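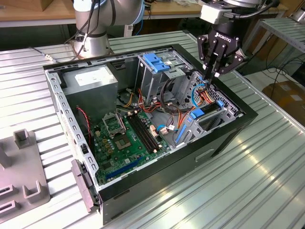

Burkness Robotics Club – Frequently Asked Questions
Last updated Friday, March 29, 2019

What does the club do?
We teach robot arms to take apart old desktop computers! The project is called Stamumon, and it has kept us busy every Tuesday since the fall. The goal is an arm that can pull memory, unplug cables and lift out drives so the parts can be sorted for reuse or recycling. We're a long way from doing a whole tower start to finish, but the parts we can do are a lot of fun to watch.

Who can join?
Any student at Burkness, in any program. We have welders, nursing students and one very patient music major. You don't need to know how to code. If you can hold a screwdriver and write down what happened, we have a job for you on your first night.

Why computers and not something easier?
Because they're a wonderful mess. Stacking blocks gets old fast. Inside a desktop case you have stiff things, bendy things, tiny latches and cables that never lie the same way two times in a row. Every tower is a new puzzle, and the cables are still our hardest problem by far – ask Darcy Poirier, who has spent the whole semester on them and still shows up grinning.

Do I get to run the arm myself?
Yes! You'll do the safety session with Hermenegildo Valdovinos first (one evening, and he brings snacks). After that you start on the slow setting with a partner at the stop button. Most people are running short pick routines by their third visit.

What kind of gripper do you use?
A three-fingered one from Robotiq. It's great on drive cages and brackets and a bit big for small connectors, so we practice coming in from different angles. Lộc Mạc is drawing up some slimmer fingertips for the next round of tests, and if you like CAD he would love company.

Do you write all your own code?
Most of it. Our planner is called Pakano, and Wafula Mbwambo wrote the first version over winter break. It logs every grasp we try, good or bad. We passed 1,857 logged grasps in February, and the misses have taught us at least as much as the hits.

Are you going to the Orellana Challenge?
We are! Teams get 15 minutes per computer and have to remove as many listed parts as they can without breaking any. We're sending 6 people. Everyone else is invited to come and yell.

Can I bring in an old computer?
Please do. Desktop towers only, no laptops or monitors. Take the hard drive out first if it has anything personal on it, or ask Lorne Hawthorne at the front bench and he'll help you pull it. We can't give machines back once we've started on them.

What does it cost?
Dues are $3 a semester, which mostly goes to zip ties and pizza.

What should I wear?
Closed shoes, hair tied back, no dangling sleeves or lanyards. Safety glasses are on the hook by the door.

I missed the start of the semester. Is it too late?
No. Come by any Tuesday at 6 and say hi to whoever is nearest the door. They'll find you a stool and a screwdriver.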